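Tedano Countertop Compost Pail, 6 quart

Home > Kitchen > Food Scraps & Compost > Pails

In stock. Ships from our Menham warehouse, usually next business day.
Item no. TD-41

Powder-coated steel pail with a lift-out inner bucket and a charcoal filter in the lid. Sits by the sink, takes scraps for a few days, goes out to the heap. Our best selling pail three years running and the one most of us have at home.

Details

Capacity: 6 quarts
Outer pail: steel, powder coat, matte
Inner bucket: plastic, lifts out, top rack of the dishwasher OK
Handle: steel bail with a wood grip
Filter: one charcoal disc included, fits in the lid
Colors: white, sage, brick. Brick is back ordered until March
Liners: takes any 2 gallon bag, folded over the rim. You don't need one though

What changed from the old version

Lid is deeper so the filter doesn't fall out when you knock the pail against the bin. The old one did that, we heard about it plenty. Handle now stays up on its own if you push it past the notch. Same footprint, same inner bucket, so replacement buckets fit both.

Filters from the old version do NOT fit the new lid. Order the TD-41F. If you're not sure which lid you have, look for a raised ring on the underside — ring means new.

What goes in

Peels, cores, coffee grounds and the paper filter, tea leaves, egg shells, stale bread, wilted greens. Tear up anything big. Meat and dairy depends on where your scraps end up, check with your town or hauler. Skip the produce stickers, they never break down.

Where to keep it

Close to where you chop. Under the sink works if you have 12 inches of clearance, but most people forget it's there and the scraps go in the trash. On the counter is better. Leave room to swing the lid and keep it out of direct sun and away from the stove. White hides on a white counter pretty well, if you'd rather not look at it.
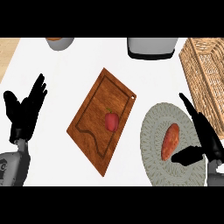 Cleaning

Rinse the inner bucket every time you empty it. Once a week, hot water and dish soap, let it dry upside down. Baking soda in the bottom helps with smell. Don't put the outer pail in the dishwasher, the coating will chip at the rim and then it rusts. No bleach on the brick color.

Change the filter when you start to notice it. Varies a lot by household, onions are hard on them.

Customer notes

"Second one I've bought, first went to my daughter. Lid fits tight, no fruit flies so far." — Maribel Rengifo

"Good pail. Wish the wood grip was a bit thicker. Inner bucket is easy to get out even when full." — Christos Gavalas

"Arrived with a dent in the base, they sent another witout any fuss." — Fung-ping Lui

Shipping and returns

Free shipping on two or more. Returns within 30 days if it hasn't been used, and please don't send it back with scraps in it. Dents and chips: email a picture to Duván at the order desk and keep the box till you hear from him.

Restaurants and schools, we do case pricing on 200 and up. Ask for Ulises Palomino, he'll need a shipping adress and a color.

Goes with

TD-41F replacement filters
TD-41B inner bucket
Valderrama bin scraper, long handle

Page updated Tue 5 September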